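Reusing Old Desktop Computers: Project Report

Refilwe Matlala, Kohei Furukawa, Erhan Uysal
Supervisor: Octavian Furtună
2020-06-12

1. Background

The school in Kutville replaced its office computers in November and put the old ones in storage. Our project was to find out which parts could be used again and to write a set of steps that next year's students can follow. We were given 57 machines. Most of them had no record of what was inside, so every case had to be opened and listed before we could plan anything.

2. Method

Each tower was unplugged, laid on its side and opened by taking off the side panel. We wrote down the parts before removing any of them. The drive came out first, then the memory, then any expansion card. The power supply was left for last because its wires run across most of the case and are easy to snag. Screws went into a labeled cup for each machine. 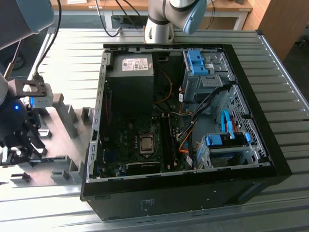
Figure 1. Tower on its side with the panel off. The power supply is at upper left and the hard drive, in a blue caddy, at lower right.

The drive caddies saved us a lot of time. On the older cases without them, the drive was held by screws on both sides and the second panel had to come off too. Erhan kept the parts list in a shared spreadsheet, and Refilwe checked the entries against the labels on the parts.

3. Results

We logged 358 parts. Of these, 113 passed our tests and were put on the shelf for reuse. Memory did best. Hard drives did worst, and many were too slow to be worth keeping even when they passed. We built 2 complete computers from the sorted parts, and both are now in the library.

4. Problems

Our first spreadsheet had no column for the case number, so part of the list had to be done over. We also ran out of anti-static bags and waited for Floarea Tudose to order more. Testing the power supplies took longer than planned, and the last group still has to be done.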